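28 Feb 2019

So I've given up sugar in my tea, and I'm eight days in, and I'd like a medal please. Or a biscuit. (Biscuits are allowed, I checked with myself.)

I've taken two sugars since I was a teenager and my first job at the garden centre in Farkham, where the tea was so strong you needed something to take the edge off. Then it just stuck. I worked it out on the bus last night and it came to 22 spoonfuls on a bad weekend, which made me feel a bit sick!

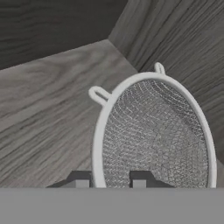

The first couple of days were grim. Everything tasted like hot pond. I tried cutting down to one sugar, then a half, and that was worse, because a half is neither one thing nor the other and you spend the whole mug wishing for more. Going cold turkey was easier in the end.

What helped was switching to loose leaf. There's a little shop in Dandelstead called Boyer that sells it by the scoop, and I came home with a bag of Assam and something smoky I can't spell. Six minutes in the pot is too long, by the way. Four is plenty.
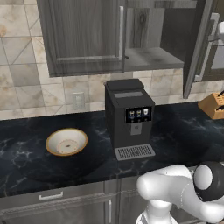
Coffee I've left alone. I only have it at weekends and I've always had it black, so there's nothing to give up. My sister-in-law thinks this makes me very strange, but she puts syrup in hers.

The real test is going to be July, when we have our fortnight at Plorklow and the caravan tea comes out of a flask. Flask tea with no sugar... I'm not sure I'm ready. I put that worry up on here the other day and the comments were kind, mostly.

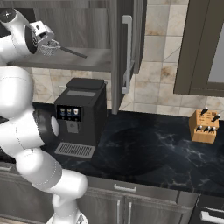
Brackenmug wrote that it takes a good month before you stop missing it, and that after that a sweet cup tastes horrible, so I should stop fretting about the flask and take my own teabags. Which is sensible. I've bought a tin for them already, a green one with a dented lid.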